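Home | Talks | Notes | Contact
Filed under: Kitchens, small spaces

Small counters: speaker notes, Aoife Buckley
Gristton library, Monday, 12 minutes

1. Start with the board
Bamboo, with a juice groove. Ask who owns one. Ask where it lives.

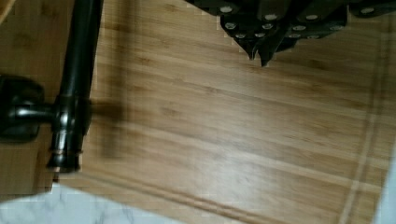

2. Leave it out
Mine stays by the toaster oven. Folded towel goes on top of the oven, jars go along the back. Take the towel off before you switch on. 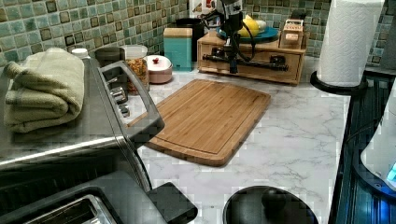
Slide 2: board, oven, jars against the tile.

3. Go up
A wooden organizer with a drawer takes a bowl inside and a plate of fruit on top. 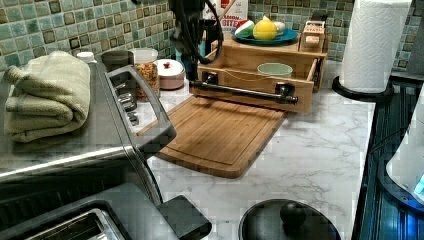

Keep the space in front clear so the drawer can open. Pause for questions, then hand out the Foley sheet.

Recent talks
- Pantry shelves at Resamside
- Under the sink
- The Tosero spice rack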